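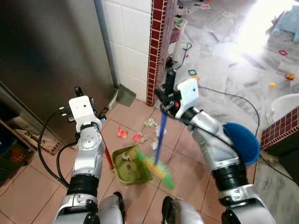

Kitchen floor, snack wrappers, green dustpan with the red handle.

Ruvmont Home Forum > Floors and Cleaning > Broom and dustpan people, I need you

shiyu_fu
Joined June
Posted 2020-09-25

Hi all! Shiyu Fu here, longtime reader of the laundry section, first time over on the floors side.

So we have square ceramic tile in the kitchen, kind of a peachy pink, and then past the red tile column it changes to white-gray marble in the next room. The kitchen gets the food trash (wrappers, tissues, balled-up paper, I don't even ask anymore) and the marble room gets the toys. Both floors get swept with the same long-handled set, blue broom handle, red dustpan handle, stiff bristles in green and yellow. It's a Britar, I paid $25 for it, and I like it a lot! I can do the whole kitchen standing up and my back has no complaints.

My trouble is the little stuff. Wrappers go in fine. Crumpled tissue goes in fine and then half the time rides right back out on the bristles when I pull the broom away. And crumbs sit in the grout lines and laugh at me. I finish, I look down with the light coming across the floor, and it's all still there in neat little squares.

Do I need a softer broom? A different pan? Or do I just need someone to teach me how to sweep at my age?

Also open to opinions on where to start. I've been going from the marble toward the fridge and my sister says that's backwards.

grout_and_about
Senior member

Your sister is right, sorry. Start at the fridge, end at the doorway. The fridge corner is where everything collects, and if you finish there you're pushing the whole house's crumbs into the one place you can't get a broom into. Is that a pipe next to it? I had one like that in my old apartment and the fluff behind it was practically upholstery.

On the broom: stiff bristles are for patios. On smooth tile they flick. You pull the broom back, the bristles spring, and the fine stuff goes flying behind you. Get a soft one with split ends and it'll drag the dust along instead. I have a Kumen that I bought when we moved in and it's still going.

Marlene K.
Regular

I disagree with grout on nearly all of this, which is nothing new.

Stiff is better on tile WITH GROUT. Soft ones skate right over the lines. What you want is stiff bristles and short strokes, with the broom head staying on the floor the whole time. If it flicks, you're lifting at the end of the stroke. Everybody does it, it's a habit from sweeping sidewalks.

For the tissue riding back out: tip the pan back a little before you take the broom away. Keep the bristles in the mouth of the pan, lean the pan back so the load rolls down toward the handle end, and then lift the broom straight up. Don't drag it out. I clean a church hall floor every week, and what those kids can do with a napkin would amaze you.

shiyu_fu

Okay so you two have not agreed on one thing and I love it.

Marlene, I tried the lean-back this morning and it does help. It feels very awkward with one hand on each handle though, like rubbing your stomach and patting your head. Do you hold the pan in your left?

Grout, yes, pipe between the fridge and the white tile wall. I have a second dustpan that lives leaning in that corner and I'll admit I have never looked at what's underneath it.

tallpaul_in_socks

Pan in the left hand if you're right-handed. Choke down on the pan handle more than you think, you get better control over the tilt. People hold it way up at the top and then the lip comes off the floor and everything goes under.

Check your handle too. If the broom head has any wobble in it you'll never get a clean stroke. Mine was the kind that screws in and it worked itself loose every couple of weeks until I wrapped the threads in plumber's tape. Give it a twist and see if it moves.
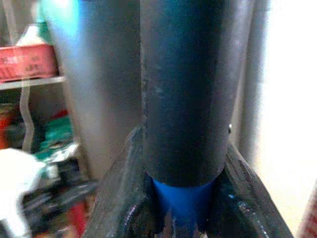

And while you're checking, look at the hanging hole or clip or whatever you've got on the other end, if you have one. I store mine on a hook with the bristles off the ground. A broom left standing on its bristles gets that permanent swoosh to one side, and then it only sweeps well in one direction, and you go a bit nuts working out why.

grout_and_about
Senior member

Plumber's tape is good advice. I used a rubber band for years like a savage.

Marlene, short strokes with a stiff broom on a floor that size is how you get tennis elbow. I'm just going to say it. I swept like that through an entire kitchen remodel and had to type with one hand after.

Marlene K.
Regular

You swept a remodel with a kitchen broom, that's on you.

jangly_keys

Can I be the annoying person who says vacuum? I have a little Jang stick vac on the wall by the pantry and I haven't swept a kitchen in ages. Crumbs in the grout are gone in one pass. Mine was $203 on sale, and I hemmed and hawed forever before buying it, and now I'd save it from a fire.

Big stuff first by hand though. A snack wrapper over the intake sounds like a duck being stepped on.

shiyu_fu

Ha! I've thought about it. My problem is the wrappers. By the time I've bent down and picked up all the paper I may as well have swept, and then I'm putting two things away instead of one. Plus the toys. I don't trust myself not to vacuum up something that somebody will be crying for by dinner.

Speaking of which, question two. How do you all handle toys on the floor when you sweep? There's a small ball and those plastic frame pieces (square ones, green and red) all over the marble side, and I keep ending up with one in the dustpan among the trash. Do you pick them all up first or sweep them to a pile and sort?

tallpaul_in_socks

Sweep to a pile and sort. I know this is controversial. Picking up one at a time is how you end up sitting on the floor for half an hour building something.

But keep it a separate pile from the food trash. Do the toy room first as its own job, pile the toys, scoop them in a bin, and then move to the kitchen. You can't mix them. Sticky wrapper, fuzzy toy, bad evening.

Marlene K.
Regular

I agree with Paul about separate piles and disagree about the order. Kitchen first, then rinse the broom, then toys. Hmm. No, wait. If you rinse it you've got a wet broom on marble. Toys first. Fine, Paul.
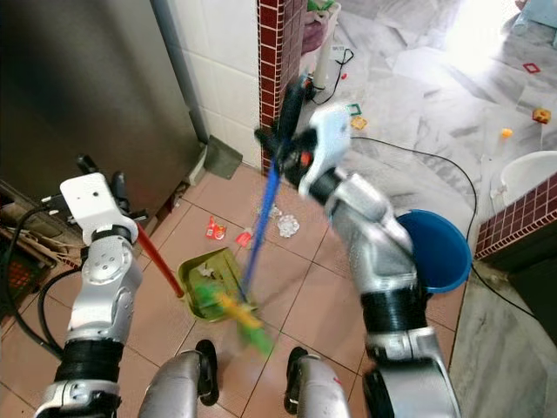
One more thing about the wrappers, and then I'll let somebody else talk. Sweep the light ones last. They'll go wherever the air goes, so if you chase a wrapper around while there's still grit on the floor you just spread the grit. Get the crumbs and the heavier bits in the pan, then bring the wrappers in right on top and stop there. They sort of act as a lid on the way to the trash can.

shiyu_fu

A LID. Marlene. I've been doing wrappers first my whole life because they're the ones that bother me most to look at.

grout_and_about
Senior member

I hate to say it but that's a good tip.

I'd still get the soft broom. Maybe have both? Stiff for the kitchen, soft for the marble. Marble scratches if you get a bit of grit under stiff bristles and lean on it. I've seen it on my mother-in-law's entryway, little hair-fine arcs right where the door swings, you only catch them in the afternoon.

jangly_keys

Grout is right about marble. Ours got dull in front of the sink at the old place and I'm pretty sure that was me being aggressive with a scrub brush. The man who came to polish it wanted $300 for one small room and I just put a rug down.

pdx_mopper

Dissenting voice: a nylon broom isn't going to scratch marble, the grit does that, and the grit is going to be there whichever broom you use. Doormats solve more floor problems than brooms do. Shiyu, I see the brown mat by the crate, so you're ahead of most of us. Shake it outside before you sweep and you'll have half as much to pick up.

shiyu_fu

The mat! I shake it after. Always after. Apparently I do this entire job in reverse. The crate needs to move too, I sweep around it every time and there has to be a crumb collection under there by now.

tallpaul_in_socks

Put felt pads on the bottom, or stick it on one of those plant dollies. I got one for $5 at a yard sale and now the potato bin goes for a ride every weekend.

shiyu_fu

Okay, report from the kitchen, I did it all in the new order tonight. Mat shaken out first, toys swept to a pile and dumped in the bin, then from the fridge corner toward the doorway with short strokes and the broom head down. Crumbs first and wrappers on top. I tightened the handle while I was at it and it did give a little turn, so thanks Paul, tape is on the shopping list.

Grout lines are better but not perfect. I went back over the worst ones on a diagonal, so the bristles cross the lines instead of running along them, and that pulled out a surprising amount. Does anybody else do diagonals, or did I just invent something?

Marlene K.
Regular

Everybody does diagonals, dear. But good job.

grout_and_about
Senior member

I don't do diagonals. I have a soft broom.

pdx_mopper

Diagonals for me, and then a damp mop the same way, only on the bad days. Are you sealing the grout at all? Unsealed grout is rough and it hangs on to crumbs. There's a long thread about sealers in the Tile section, the first page is mostly arguing but the second page is useful.

shiyu_fu

I have no idea if ours was ever sealed. Going to go read page two. And I pulled the other dustpan out of the corner like I said I would. There was a raisin. I think it was a raisin.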